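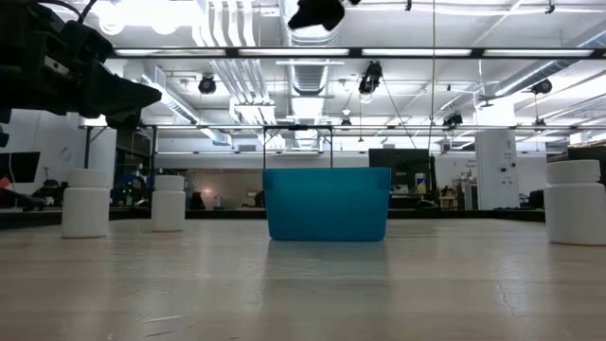
Omdale to collect plastic bottles and caps separately from May

Households in Omdale will be asked to keep bottle caps apart from the bottles themselves when a new plastics collection starts in May. The town council approved the change at its last meeting, along with a plan to place 30 new drop-off points on the east side of town and near the Bozsik Street market.

The work goes to Firau, a waste company that already handles paper and glass in two neighboring towns. Under the contract, the drop-off points will be emptied twice a week, and once more after public holidays.

Kinga Gál, who runs the town's waste office, told the meeting that mixed plastic had become hard to sell. Buyers want bottles sorted by type, and caps are usually made of a different plastic from the bottle. "We were paying to have loads taken away that should have earned us something," she said.

A trial on the Otetti housing estate last fall took in 2190 kilos of plastic over 9 weeks. Most of it was drink bottles, but shampoo, detergent and vitamin bottles made up a larger share than the office expected. All of these will be accepted. Bottles that held motor oil, paint or weed killer will not - they still have to go to the depot on Mill Road.

Residents should rinse bottles and let them drain. Labels can stay on.

Council member Győző Magyar voted against the plan. He said people in the older apartment blocks have no space for another container in the kitchen, and that some of them would have to walk too far to a drop-off point. He asked for smaller units to be placed in courtyards. The waste office will look at the request in the summer.

The first 100 households to sign up at the town hall will get a free sorting bin. The desk is open until 4 p.m. and proof of address is required. Curbside pickup of general trash stays on its present schedule.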